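Kistitow household handling set: data card and recording rules

Maintained by the Flascombe manipulation group. Contact for corrections: Andri Schwaiger. Last revised October 26, 2021.

1. Scope

The Kistitow set holds demonstrations of simple handling tasks recorded in furnished rooms with a pair of hand-held grippers. It is meant for training and checking policies for two-armed pick, place, sort and pack work. This card sets out what is in the set, how it was recorded, and which rules a site must follow if its recordings are to be merged.

The words "must" and "should" are used in the usual sense. A recording that breaks a "must" is rejected. A recording that departs from a "should" is kept, with a note in the episode record.

2. Contents

Each episode contains:

video from the camera on each gripper
gripper opening, one value per video frame
gripper position and orientation, in the room frame
a task sentence in plain English
an object list, written by the operator before the episode starts
an episode record (see section 7)

A session is made up of 50 episodes at most. Sessions are grouped by room, and a room is never shared between the training part and the test part. There are 34 rooms in the present release.

No sound is recorded. Depth is not supplied. Earlier drafts of this card listed a force channel; it was dropped before the first release and the field should be ignored if it is found in old index files.

3. Recording site

3.1 Any flat or gently uneven surface that a household would use may serve as the work surface. Beds, sofas, worktops and floors are all allowed. Soft surfaces are wanted, as they are poorly covered in most tabletop sets and they change how an object settles when it is put down.

3.2 Patterned covers must not be swapped for plain ones. The tracking software needs texture, and checks, stripes and prints give it more to hold on to than a plain sheet does.

3.3 Shiny walls, windows and mirrors are allowed in view. Mirrors must be entered in the episode record. Windows should be entered too, with the word "bright" added where direct daylight reaches the work surface.

3.4 Objects that are not part of the task may stay where they are. They must be named in the object list under "present, not used". Electrical items in this group must be unplugged and must not be switched on during the session.

3.5 Loose cables should be kept out of the path of the grippers. A cable which cannot be moved is listed as an object in its own right.

4. Objects

4.1 A sorting episode should mix shapes and sizes. Round items that can roll are to be combined with at least one long item and one item with a flat face. Produce, packaged goods and small appliances may be mixed in a single layout. 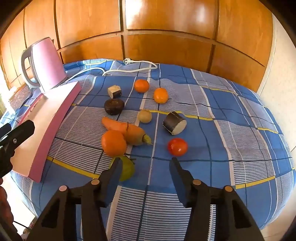 Fig. 1. Mixed layout on a bedspread: fruit and vegetables in the middle, pink box and kettle to the left.

4.2 Items are scattered by hand. They must not be put in rows, graded by size or turned so that the easiest grasp faces the operator. Items may touch and may partly hide one another.

4.3 The layout is changed between episodes. Moving one item a short way does not count as a change. The operator should pick up the items used in the task and scatter them afresh.

4.4 The object list uses common names. Where the operator is unsure what an item is, a general name must be used: "root vegetable", "small box", "round fruit". Guesses do harm in this field, because the task sentence is drawn from the same list and an error there is copied into every episode of the session. Pieces which have been cut are listed as "piece", followed by the name.

4.5 Model food and real food are both allowed. The kind must be given in the session header, as "model", "real" or "mixed". Real food that splits or leaks is taken out at once and the episode is marked as stopped.

4.6 Glass, blades, medicines, and anything bearing a name, address or account number must not be used or left in view.

5. Grippers and handling

5.1 Both grippers are in view of the tracking system before the episode begins. The fingers start open. The operator holds still for two seconds, then begins.

5.2 Finger tips and linkage pivots are checked at the start of each session. Play at a pivot shows up as a mismatch between the recorded opening and the opening seen in the video, and it cannot be put right afterwards. A gripper with visible play must be taken out of use.

5.3 The opening sensor is set to zero with the fingers closed on nothing, then checked against the Arriaga gauge block. The reading must be repeated after 40 episodes if the session is still running.

5.4 Objects are moved only with the grippers. An operator who touches an object by hand during an episode must stop it. Hands and wrists may appear in the video. Faces may not; any episode with a face in it is deleted at the site and is not sent on.

5.5 Speed should be that of ordinary careful work. Very slow motion is of little use for training and is a common fault among new operators. Very fast motion blurs the video and breaks tracking.

5.6 When a grasp fails, the operator should try again in the same episode. Failed grasps followed by a good one are kept. Three failures on the same item end the episode.

5.7 Cables attached to a gripper must have enough slack to reach the far side of the work surface. The operator checks this with a dry run, fingers open, before the first episode.

6. Camera settings

Exposure is fixed for the length of a session. It is set with the work surface filling most of the view, and a bright window at the edge is allowed to clip. Automatic white balance must be off.

The lenses are wide and bend straight lines strongly near the border. Files are stored as recorded, without correction, and with dark corners left in. Calibration files are supplied per camera. Users who need straight lines should apply the correction themselves and should state in any published results whether they did so.

The smallest accepted video file is 200 frames. Anything shorter is treated as a false start.

7. Episode record

The following fields are required:

room code
surface type (hard, soft, mixed)
surface cover (plain, patterned)
light (daylight, lamp, both)
objects used
objects present, not used
task sentence
outcome (done, part done, stopped)
reason, if stopped
operator code

The outcome is judged by the operator straight after the episode and checked by a second person from the video. Where the two differ, the second judgement stands and the first is kept in a separate field. Neither is to be changed later.

8. Checks before merging

Each session passes through the Dredolora checker, which looks for missing fields, gaps in tracking, clock drift between the two grippers, and task sentences that name an object absent from the list. Sessions with faults are returned to the site with the checker log. Sites must not edit video or tracking files to make a session pass. Text fields may be corrected once.

A person then views a sample from every session. The viewer looks for faces, papers with personal details, layouts that repeat, and object names that do not match what is in view.

9. Consent and privacy

Rooms are recorded with written consent from the occupier, who may withdraw it. On withdrawal, all episodes from that room are removed at the next release and the room code is retired. Users are expected to delete their own copies when a room code appears in the retired list.

Views through windows are checked for house numbers and vehicle plates. If either can be read, the region is masked in every frame in which it appears.

10. Known limits

Left-handed operators are few, and the left gripper is more often the one that holds while the right one moves.

Operator codes are not evenly spread across rooms. Splitting by operator gives a smaller test part than splitting by room.

Tracking is weaker when a gripper comes close to a large plain object such as a flat box. Affected stretches carry a low confidence value and should be filtered by users who need accurate position.

Object names before release 3 were not held to rule 4.4. Some of them are more exact than the video supports.

The set must not be used as sole evidence that a machine is safe to run near people. Nothing in it measures contact force, stopping distance or response to a person entering the work area.

11. Changes in this revision

Rule 3.5 added.
Rule 4.4 reworded; "piece" now required for cut items.
Rule 5.3 extended to cover long sessions.
Field "surface cover" made compulsory.
Retired room list moved to its own file, retired_rooms.txt.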